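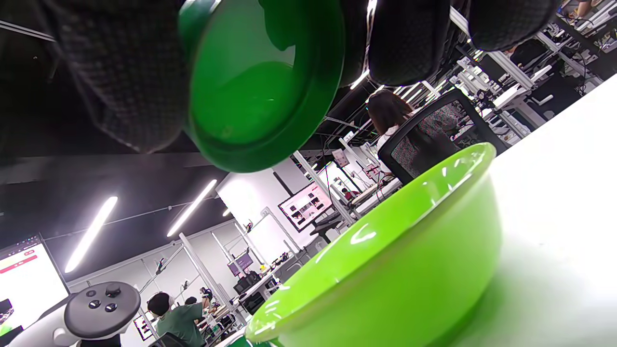
Winter Peas in Mixed Cropping: Notes from a First Season

Posted by Leanne Heywood
Filed under: Grain legumes, Feed crops

Winter peas have been grown on our farm for several years as a cover crop, terminated in spring ahead of corn. Last season we carried a portion of the stand through to grain for the first time, in a mixture with triticale. The purpose of this post is to record how the crop was managed and what we intend to change.

The field in question is known as Jastevness. It lies on a gentle north slope with a silt loam soil, moderately drained, with a history of small grains and clover. Peas had not been grown to maturity there before. A long interval between pea crops is advisable on account of root rots, and we do not plan to return peas to the same ground for at least 7 years.

Seeding took place in the last dry week of fall. Triticale was drilled first at a reduced rate, and the peas were placed deeper in a second pass. Two passes cost more fuel, but a single pass would have set both species at one depth, and peas that are seeded shallow are prone to heaving when the ground freezes and thaws. The inoculant was applied to the seed on the morning of drilling. No nitrogen was applied in fall.

The stand entered January in good condition. Snow cover was thin for much of the month and some leaf burn was visible on the exposed upper part of the slope. The growing points survived, and new shoots had appeared from the base by early spring. Readers who see brown foliage at this stage are advised to dig up several plants and examine the crown before making any decision about replacement.

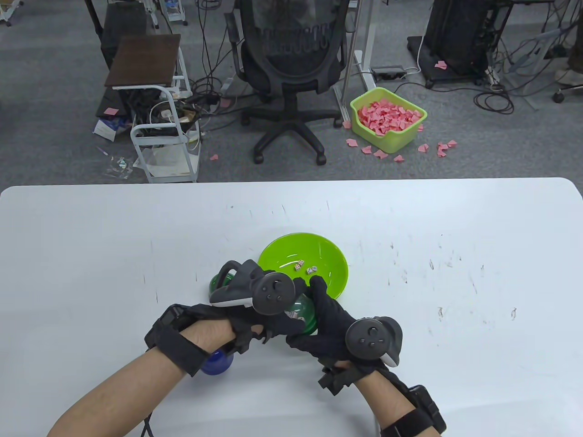

Spring nitrogen is the question on which we received the most conflicting advice. A full rate favors the triticale, which then shades the peas and reduces their share of the harvest. We left most of the field without any and applied a light dressing to one strip along the lane. The strip was visibly taller by heading and contained noticeably fewer pods. It also lodged after a thunderstorm one Sunday in June, whereas the rest of the field remained standing.

Weed control depended almost entirely on crop competition. Few herbicides are suitable for both partners, and the labels must be read for each species separately. Cleavers were present at the lower end and caused some difficulty at the combine.

Harvest was timed to the peas. The triticale was ready several days earlier and held its grain without trouble. Cylinder speed was reduced and the concave opened to limit splitting. Split peas are acceptable in feed, but they spoil sooner in the bin and cannot be kept for seed.

The grain was dried with ambient air and left unseparated. Lyle Obi, who feeds the mixture to his finishing hogs, had each load tested before adjusting the ration. This is sound practice, as the proportion of peas varied considerably from one end of the field to the other, and the protein content varied with it. A mixed crop should not be entered in a ration on the basis of the seeding rate.

For the coming season the triticale rate will be lowered again, the spring dressing will be omitted, and the lower end of the field will be seeded to grass. A small plot of pure winter peas will be grown beside the mixture for comparison. Results will be posted after harvest.

Comments are open. Information from growers on heavier soils would be particularly welcome.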